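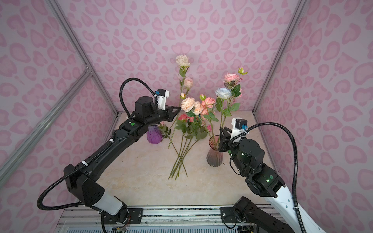
DORKHOLM, April

When Érica Trindade started to work on the Petela forecast, she had 998 rows of data and 258 columns. She is a statistician by education, and she knew already on the first morning that this ratio would give her trouble.

The rows were weekly records of water demand in the town and the villages near it. The columns were everything that somebody in the utility had once thought could be useful: temperature, school holidays, pressure at the pumping stations, the price of heating oil. A few columns had names that no person in the building could explain to her.

"In the beginning I was happy, because the model was very good," she says. "Then I looked at why it was good."

The reason was a column called Mimo. It came from an old billing system, and it followed the demand almost perfectly. Trindade spent two days reading the old code before she understood that Mimo was calculated from the meter readings of the same week. The model was asked to predict a number, and one of its inputs already contained this number.

Statisticians call this leakage, and it is more common than one would like to think. It seldom looks so clear as in Dorkholm. More often the leak is small. Somebody fills the missing values with the average of the whole table, including the weeks that were kept aside for testing. Somebody scales the data before splitting it. The error on the test set becomes a little lower than it should be, and the report goes out.

Trindade removed Mimo and ran everything again. The error became almost three times larger. She had to present this to people who had already seen the first result, and she remembers the meeting as a long one. 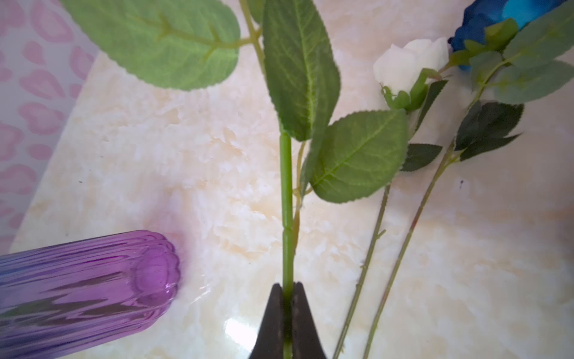

The next question was how to split the weeks. The usual advice is to mix the rows at random and keep a part for the test. For demand that moves with the seasons this is a poor choice. A week in July looks very much like the week before it and the week after it, so if these two are in the training data, the model needs only to draw a line between them. She decided to train always on the past and to test on the following year, then move the window forward and do it again.

It is slower, and the results jump more from one window to the next. In the dry year the forecast was bad. A colleague, Sotomayor, wanted to leave this year out as an exception. Trindade kept it in. The utility wants the forecast mainly for dry years, she told him, and he did not raise it again.

What she uses today is a modest model with 11 inputs — temperature, rainfall, the calendar and the demand of earlier weeks. She writes down for every input at what hour it becomes known. If a value arrives after the forecast must be sent, it cannot be used, even when it makes the numbers better. Two of her favorite columns were lost in this way.

She has now received a second table from the neighboring district, with 3307 rows. She has not fitted anything to it yet. For the moment she is reading the column names, one after another, and sending e-mails to ask what they mean.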